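Zwischenbericht Haushaltsgreifen, zweites Halbjahr
An: Mortimer Pennington, Förderstelle Enuvthorpe
Stand: 3. März 2021

Lieber Mortimer,

du hattest im November gefragt, ob wir dir bis zum Frühjahr sagen können, ob eine Maschine einen Waschtisch aufräumen kann. Kurz gesagt: ein bisschen, manchmal, und mit Aufsicht. Die längere Antwort kommt jetzt, und ich versuche, dabei nicht wieder so ins Technische abzudriften wie beim letzten Mal (Trarkton hat sich ja zu Recht beschwert).

Wir haben uns in diesem Halbjahr auf Badezimmer und Flur beschränkt, also auf das Zeug, das in jeder Wohnung irgendwo herumliegt und eigentlich woanders hingehört. Die Küche habe ich gestrichen. Ja, die stand im Antrag, aber nach den ersten Wochen war klar, dass wir sonst alles nur halb machen. Geblieben sind 19 Aufgaben, von der Zahnbürste im Becher bis zum Schlüssel am Haken, und alle werden zuerst von Menschen vorgemacht, bevor der Arm bei Cunar sie zu sehen bekommt.
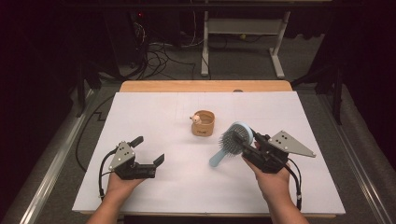

Das Vormachen ist nach wie vor der Teil, der die meiste Zeit frisst, und zugleich der, bei dem wir am meisten gelernt haben. Anfangs haben wir die Leute einfach machen lassen, und jeder hat anders gegriffen. Inzwischen gibt es eine feste Einweisung, und die Aufgaben sind so gewählt, dass man sie mit zwei Fingern pro Seite überhaupt schaffen kann. Bei der Haarbürste etwa hält die rechte Hand den Greifer mit der Bürste schräg über der weißen Platte, der Stiel zeigt nach unten zur Mitte, und der linke Greifer steht offen daneben. Für einen Menschen ist das eine alberne Kleinigkeit. Für den Arm ist die Frage, wo an so einem Ding vorne und hinten ist, eine richtige Hürde! Ich hätte das vor einem Jahr auch nicht geglaubt.

Jetzt zu den Zahlen, die du haben wolltest. Von den 19 Aufgaben laufen 8 so, dass ich sie vor Besuch zeigen würde. Bei der Bürste liegen wir bei 54 Prozent, und das klingt schlechter, als es sich anfühlt, wenn man danebensteht. Wenn der erste Griff sitzt, geht der Rest fast immer gut. Wenn er nicht sitzt, versucht der Arm stur weiter dasselbe, und dann muss jemand auf Stopp drücken. Genau an diesem »Ich habe daneben gegriffen und probiere es anders« hängt es bei fast allen Aufgaben, die noch nicht laufen.

Ein zweites Thema sind die Borsten. Die Kamera am Greifer sieht beim Zupacken vor allem sie, und unsere alte Software hat daraus alles Mögliche gemacht, nur keine Bürste. Ikonen hat uns dafür ein neues Modell gerechnet, das mit feinen, sich wiederholenden Mustern besser klarkommt. Seitdem ist die Erkennung deutlich ruhiger, auch bei Kämmen und bei dem Waschhandschuh, den wir schon aufgeben wollten.

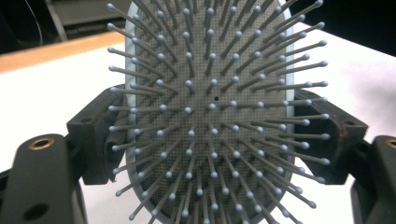 Haarbürste zwischen den beiden Greiferfingern, aus Sicht der Greiferkamera

Was mich wirklich freut: Die Kräfte haben wir im Griff (Verzeihung). Im Sommer ist uns noch dauernd etwas weggeflutscht oder verbogen, jetzt drückt der Arm spürbar vorsichtiger. Dünnes Plastik bleibt heikel, und bei allem, was nass ist, würde ich derzeit gar nichts versprechen. Seife haben wir zweimal probiert und dann vertagt.

Weniger schön ist das Tempo. Ein Mensch räumt so einen Tisch nebenbei ab, während er telefoniert. Der Arm bleibt vor jedem Gegenstand stehen und überlegt, und wenn zwei Dinge dicht beieinanderstehen, überlegt er noch länger. Im Labor ist das egal, aber in einer echten Wohnung würde man ihm das Ding vermutlich nach fünf Minuten aus der Hand nehmen und es selbst machen. Ich schreibe das so offen, weil Cunar im Prospekt schon von »Alltagstauglichkeit« redet und ich nicht möchte, dass du das für unsere Einschätzung hältst. 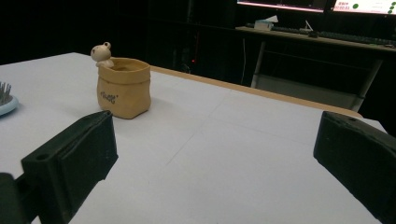
Auch beim Abstellen hakt es noch. Greifen kann man recht gut aus Beispielen lernen, aber wo etwas hingehört, ist in jedem Haushalt anders, und oft wissen es die Leute selbst nicht so genau. Wir geben die Zielplätze deshalb vorerst fest vor. Das ist geschummelt, wenn man es am Antrag misst, und ich würde gern mit dir besprechen, ob wir das Ziel »findet den richtigen Platz selbst« in die nächste Phase schieben dürfen.

Zum Geld nur kurz: Die Personalmittel reichen, beim Material liegen wir leicht drüber, vor allem wegen der Ersatzfinger und Kabel. Die Aufstellung schickt dir Trarkton getrennt. Eine Umwidmung aus den Reisekosten wäre prima, gefahren ist ja ohnehin kaum jemand.

Als Nächstes nehmen wir uns das Danebengreifen vor. Dazu sollen die Leute beim Vormachen absichtlich Fehler einbauen und sie wieder ausbügeln, was ihnen überraschend schwerfällt. Danach kommen acht Wochen Test in der Musterwohnung in Enuvthorpe, falls der Schlüssel bis dahin auftaucht. Kannst du da bitte noch einmal nachhaken? Und wenn du selbst vorbeikommen magst, bring ruhig deine eigene Haarbürste mit, fremde Modelle können wir immer gebrauchen.

Viele Grüße aus dem Labor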